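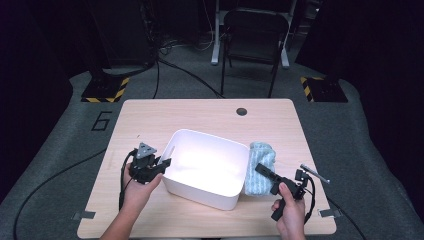
By the time Zuzanna came back from the van, Corinne had stopped folding and was only moving things from one side of the table to the other.

"Is that one staying or going?" Zuzanna asked.

"It's his towel."

"I know whose towel it is."

The blue one had been bought in June, for Dromholm, in the week when their father still thought he would swim every morning. He went in twice. After that he sat on the wall with it over his knees and complained about the ice cream. It had come home with sand in it, and Corinne had washed it three times before the sand stopped turning up in the bottom of the machine.

She picked it up again now. It was thicker than the others and it would not lie flat however she went at it. She tried thirds, then halves, then gave up and took hold of it by the middle.

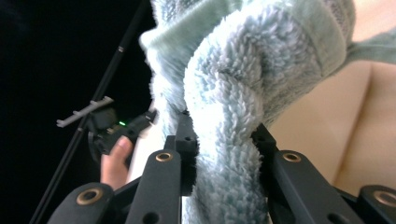

"You're wringing its neck," Zuzanna said.

"I'm thinking."

"Mrs Vakulenko wants the key by four."

Roksolana Vakulenko had been good to them about the key. She had been good about the parking too, and about the smell from the fridge, which had been off since Thursday with the door shut. Neither of them wanted to ask her for anything else.

Corinne looked at the bin. They had agreed on the rule in the car — one bin each, and whatever didn't fit went to the charity shop on the corner. Zuzanna's was already in the van, with the radio in it and the good scissors. Corinne's was the white one, and so far she had put nothing in it that she hadn't taken out again.

"You could have the towel and the photographs," Zuzanna said. "If you put the towel at the bottom."

"Then I'd have to take everything out to get at it."

"Why would you need to get at it?"

Corinne didn't answer that. She pulled the bin towards her by the rim and turned it so the handle was on her side.

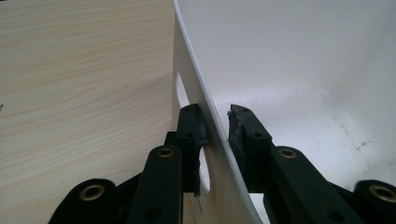 It was lighter than she expected. Their father had kept onions in it for years, on the floor by the back door, and she had always thought of it as a heavy thing.

"Photographs first, then," Zuzanna said. She went to get them from the bedroom, and Corinne heard her open the wrong drawer and then the right one.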